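Feb 14, 2024
By Kenna Menzies

The hand on the packing line

Management at the Kultdale site would like everyone to be excited about the new robotic hand from Koltia. I went down to see it last week and came back less excited than I was told to be.

The pitch goes like this. The hand takes over the repetitive picking at station 4, and the people who do that work now move to "higher value tasks." I asked what those tasks are. So far the list has one item on it, which is watching the hand. Watching a machine for a full shift is tiring in its own way, and it pays the same.

There are 44 of us on the floor. The plan on the notice board says no jobs will go this year. It says nothing of next year, and it says nothing of the 20 temps who come in for the busy months and have never been on anyone's list.

I'm not against the thing. Anyone who has spent ten years at station 4 has the wrists to show for it, and if the hand spares somebody that, good. But the Fung trial at Zulside was sold to us in the same words, and what the crew there got was a faster line and shorter breaks. They were asked for their opinion after the contract was signed.

We have put five questions to management in writing, starting with who sets the line speed and who gets trained to stop it. I'd like the answers before the end of February, and on paper.

Recent items
Break room hours: what was agreed
Zulside crew on the new shift pattern
Overtime sheets, again
Wrist and shoulder checks: how to sign up

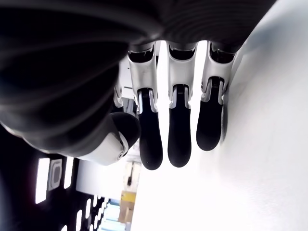 The robotic hand up close, with its black fingertips.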